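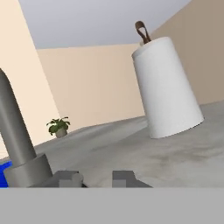 Section 4. Checking the wrist view in the simulator

Run every new Raketik build in the simulator before you power the arm on your own bench. The practice kitchen loads with the wrist view tilted, so the counter and walls run uphill to the right. Leave the tilt alone for now. The two fingers should point toward the counter with a gap between them, and the paper towel roll should stand ahead with the brown loop of its holder showing at the top.

1. Start the Plornitz bridge and open port 3882.

2. Load the practice kitchen. On older laptops this can take over 35 seconds.

3. Compare your view with the one printed at the start of this section. If you see no fingers, the camera mount is set to the wrong link. Go back to Section 2.

4. Open and close the gripper from the keyboard. Both fingers should move by the same amount.

5. Jog the wrist in steps of 2 degrees until the far edge of the counter is level.

6. Save the pose under a new name. Do not overwrite the home pose.

Note: If you built the short finger version from the Edet plans, change finger length in the settings file before step 4. The default is for the long version.

Caution: Simulated contact is softer than the real thing. On the bench, keep the speed limit at 14 percent for the first run and keep one hand on the stop button - even for a move that ran clean on screen.

Members using the shared arm at the Griltthorpe workshop should check with Oluwatosin Briggs before changing the bridge settings. Chak-lun Fung keeps the spare finger sets.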